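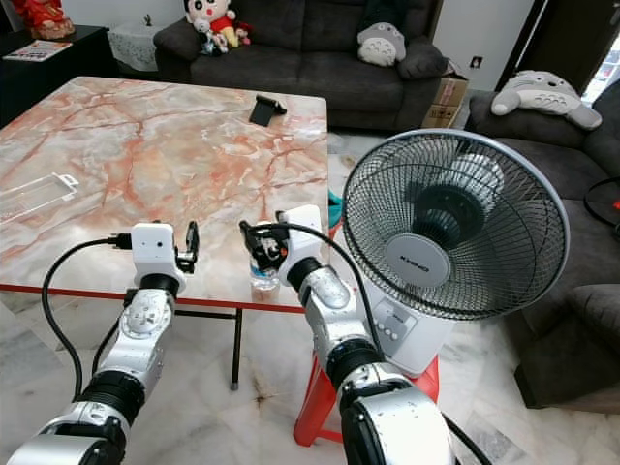

I went to Kirkanwood looking for a scandal. I should admit that up front. I'd read a line in an old sermon about the "fallen creatures of the Zurley lodging houses," and I figured there was a good juicy story in it, the kind with brass beds and a back staircase and a mayor who came in by the alley. What I found was laundry. Piles and piles of laundry!

The Zurley Steam Laundry was the biggest employer of women in the county before the First World War, and most of the women it hired were single, far from home, and renting beds by the week. That was plenty for the local ministers. A girl who earned her own money and came in after dark was a girl in danger, or a danger to somebody else, and the sermons can't seem to settle on which. They go back and forth, sometimes on the same page.

So a group of ladies from Drorwood (the nice end of town, up the hill, big porches) raised money and opened a home for them. Clean sheets, a piano, a matron with a ring of keys. The rules were printed on a card, and I've held one of those cards, and I can tell you there were 23 of them. No visitors upstairs. No singing except hymns. Wages to be shown to the matron on request. My favorite is the one forbidding "lingering at windows," which made me laugh out loud in a very quiet reading room.

The ladies had 30 beds. They never filled them. I spent a whole afternoon with the home's register, and week after week there are more empty lines than names. Meanwhile the lodging houses down by the laundry were so packed that girls on the night shift climbed into beds the day shift had just left. They knew about the piano on the hill. They stayed put anyway.

You can read the ladies getting more and more hurt about it. Their yearly report blames bad company, then bad novels, then the streetcar. I kind of feel for them, if I'm being fair. Some of them really did want to help, and they'd sewn those curtains themselves.
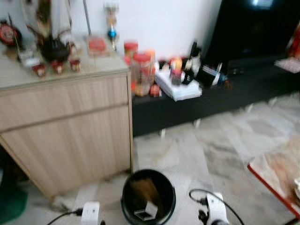

A black teapot and little red cups, set out on a cabinet top.

Then came August, and the heat, and the petition. The laundry had cut the piece rate on shirts and locked the side door to keep people from stepping out for air, and 383 women signed their names to a letter asking for both things to be put right. I've read it so often I could recite it. It's short and very polite. It asks for the door, the old rate, and a place to sit down to eat. There's not a word in it about virtue.

The company said no and the women walked out, and they stayed out for six weeks.

What gets me is how the newspaper covered it. One week these same women had been poor lambs who needed rescuing, and the next they were brazen, loud, and "of doubtful habits." One editorial wondered who was paying for their hats. (They were paying for their hats. It's in the lodging house account books, a few cents at a time.) And the home on the hill, with all those empty beds, voted to close its doors to any girl on strike until she went back to work.

I found most of this in the Sithole collection, which takes up a long shelf in the county library's basement and had been labeled "domestic, misc." for years. It's mostly account books, a lot of them stained, some in a handwriting that took me days to crack. The landladies wrote down everything. Coal, soap, who owed what, who'd gone home to bury her mother. During the strike the rent column just goes blank, page after page, and next to the blanks one landlady wrote "later" in pencil.

The women got the door unlocked. They got the rate back on collars and never on shirts, and the place to eat turned out to be a bench in the yard. Plenty of them left for other towns that winter, and I lose them there — new names when they married, no forwarding address, a trunk picked up by a cousin.

I still haven't found the mayor and the alley. There may be something in the court records, which I'm allowed to see next month if the roof repairs are done, and I've already reserved a table.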